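Best way to pack old magazines for a long move?

Skivier Collectors Board > General Chat

pagehoarder
Posted 30th January
So excited to finally be doing this! We're moving to Skatcombe in spring and my whole run of Brirgate Quarterly is coming with me. Final tally last night was 1,091 magazines, plus a shoebox of loose supplements I still haven't sorted. How do you all pack yours? Flat or upright? I have the board and bag stuff for the early ones but the rest have been living naked on a shelf for years.

Annick Hervieu
Congratulations on the move! Upright, snug, in small boxes. I did over 1,000 that way when I left the coast and they traveled beautifully. Book boxes are your friend - a big box full of magazines will flatten your toes.

tomlin_k
Flat for me, sorry Annick. Upright is fine if the box is full, but leave a two-inch gap and everything slumps and you get a curved spine forever. Stacks of 20 or so, flip the spines every five.

Annick Hervieu
So fill the gap! Crumpled paper down the side and nothing slumps. I've opened boxes a year later and they were still straight.

pagehoarder
Love that you two disagree already, haha. What about filler? I've been hanging on to plastic sheet and bags for months.

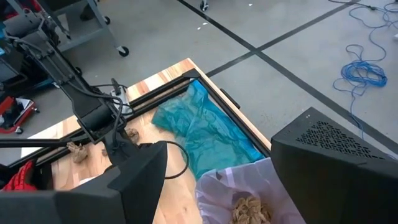 Plastic sheet and bags

Got the filler question from the Brirgate moving special, Vol. 14, No. 3 (great one, it has the Pietrzak interview too). They say plain paper and nothing else next to the covers. Is that overdoing it?

Qistina Goh
Not overdoing it at all! Plastic pressed right against a glossy cover can stick if the truck gets warm, and April can get plenty warm on the road. I put a sheet of clean paper between, then wrap whatever I like around the outside of the whole stack. And no newspaper, the ink comes off on everything.

tomlin_k
I've used newspaper for years with zero trouble. Old ink was worse, I'll give you that.

Qistina Goh
Tell that to my white-cover summer issues, tomlin. Gray thumbprints on all 3 of them!

binderclip
My haul was 2,585 pieces counting catalogs and I numbered every box on two sides and the top. Kept the list in my phone AND on paper. Do the list first, before you tape anything. Also Vol. 9 has that weird oversize issue, so measure your boxes for that one.

pagehoarder
Oh wow, I forgot about the oversize one! It's been hanging out the end of the shelf this whole time. Okay, going with small boxes, upright for the bagged ones and flat for the rest, so you both win. Anyone have a spare Vol. 6, No. 2 while I'm here? Mine has the coupon cut out.

Annick Hervieu
I might! Sending you a message tonight.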